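Textile Care, Unit 5: Dark Knits
Notes for the Saturday group

Read these notes before the practical. Bring one dark cotton or wool knit of your own and your copy of the Marnel fiber chart.
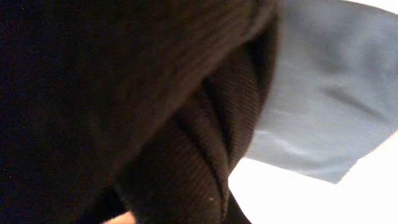
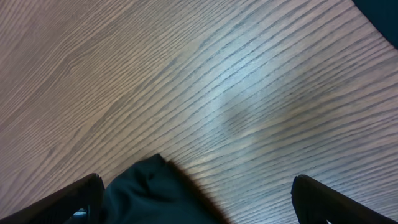
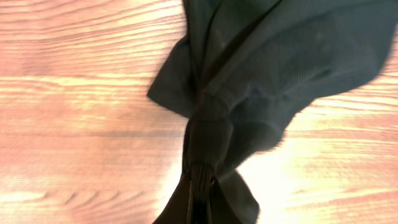
Most color loss in dark knits comes from rubbing in the wash and from drying in strong sun. Dye sits near the outside of the yarn, and the raised loops wear first. Turn the piece inside out and wash it cool, on a short cycle. Check color under even light. Dark brown in deep shadow can pass for black, and so can dark green, so move the fabric before you sort it. Glare off a tabletop makes the job harder – work away from the window.

Drying. Do not wring a knit into a rope. Press the water out in a towel, then lay the piece flat and ease it back to its measured width. Allow about 8 hours indoors for a medium weight cotton.

Pilling. Use a fabric comb on a flat surface, with light strokes in one direction. Stop if the loops lift.

For next time: test 2 hidden spots for dye transfer with a damp white cloth and record the results on the Hindex sheet. Wool and cotton go on separate lines.

Prillix Textile Courses – Room 987 – Back to top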